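Additional insured wording, landlord wants more than my policy gives

Small Business Insurance > Liability and Certificates

deskfern
I rent a unit from Flandholm and the lease renews in March. They want to be named as additional insured on my general liability policy. I asked my agent and got a certificate back the same day with Flandholm listed in the certificate holder box. The property manager rejected it and says a certificate holder is not an additional insured. My agent says the certificate is what everybody uses. Who is right?
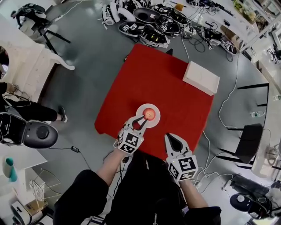
My policy is with Metura and I pay 38 a month for it. It is the cheapest plan they had when I signed up. I don't want to switch carriers over one form if I don't have to.

tollgate_9
The property manager is right. The certificate only shows that you had a policy on the day it was printed. It gives the landlord no rights under it. You need an endorsement, and the endorsement has to be issued by the carrier. Your agent can request it but can't create it by typing in a box.

Ask for the one for managers or lessors of premises. Mine cost 200 for the year.

marrowby
200 seems high. I had the same thing added for nothing. Some policies have a blanket endorsement that covers anyone you agreed in writing to add. Read the forms list at the back of your policy before you pay for anything.

tollgate_9
Blanket wording is fine if the landlord accepts it. Mine would not. They wanted their name on the schedule.

deskfern
I looked at the forms list and there are 4 endorsements on it. None of them say additional insured. The lease also says "primary and noncontributory" and "waiver of subrogation." Are those the same request?
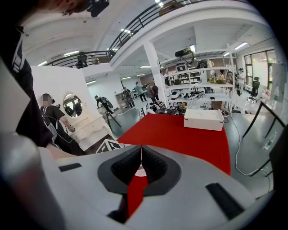

The manager sent me a sample certificate from another tenant with all three boxes checked, so I assume it can be done on a small policy.

marrowby
Three separate things. Primary means your policy pays before theirs does. The waiver means your carrier can't go after the landlord to get its money back. I would push back on the waiver. Most landlords drop it if you ask.

pennwhistle
I disagree with that. The waiver is usually cheap and you already signed a lease that says you will provide it. If you don't, you are in breach, and that is a bigger problem than the fee. Get all three quoted together.

marrowby
He said the lease is renewing. That is the time to ask for changes.

pennwhistle
Fair enough, if the new one isn't signed yet.

deskfern
Not signed yet. I called Metura directly on Saturday. They can add the landlord and the primary wording, but not the waiver on my plan. The next plan up has it and costs almost 500 more a year. I also have a quote request in with Chu.

tollgate_9
Take the two they will add and ask Flandholm in writing to strike the waiver. Wait for the answer before you move carriers.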